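In Praise of the Small Bowl

My grandmother kept one fruit bowl, and it was enormous. It stood in the middle of the table from the first cherries until February, and it was so heavy that my mother wasn't allowed to lift it until she was 11. I loved that bowl, and I have inherited it, and I am writing to tell you that it now lives on top of a cupboard with the spare light bulbs in it.

The trouble with a big bowl is that you feel you must fill it. I would come home on a Thursday with two bags from the market, pile everything up so it looked like a painting, and feel very pleased with myself for an evening. Then we ate from the top, as everyone does, and the poor pears at the bottom were left to their fate. I threw out a good deal of fruit that way, and I felt guilty every single time.

It was my neighbor Margit Jakab who changed my mind, without trying to. She has a whole family of little bowls, none of them matching, and she puts one kind of fruit in each – sometimes one single piece. At first I thought it looked stingy. Then I sat at her table for an hour over coffee and caught myself looking at a lemon, really looking at it, the way you never look at a lemon in a heap.

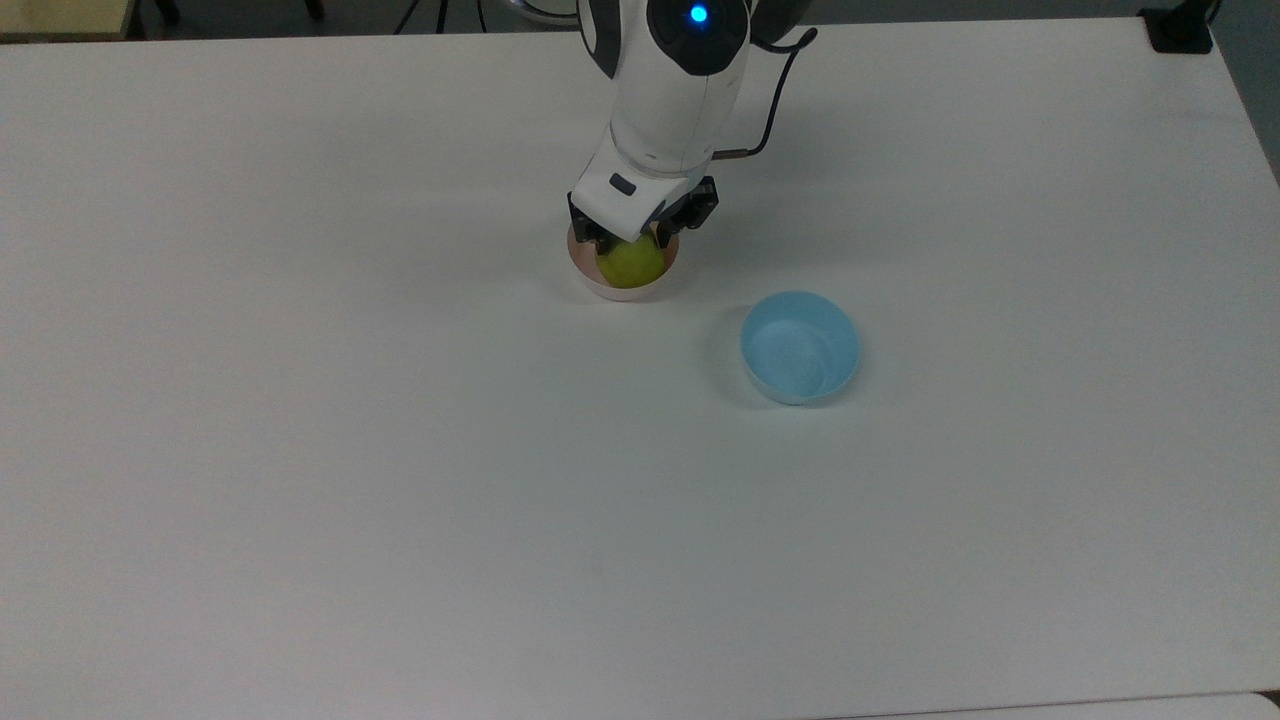

Green fruit in the pink bowl, and the blue one still free.

I think color has a lot to do with it. A yellow-green fruit against a soft peachy pink is a cheerful thing to meet first thing in the morning, and pale blue would do nearly as well (I go back and forth on this). On a plain white table you hardly need anything else, certainly not the runner and the candlesticks I used to fuss with.

And I have come to be fond of the empty bowl, too. My friend Roxana Barbu says an empty bowl makes her feel she has forgotten the shopping, and I do understand that. To me it looks like room for something – a plum, the keys, whatever the day brings in. I own eight small bowls now, and on most days half of them have nothing in them, and I'm in no hurry to fill them.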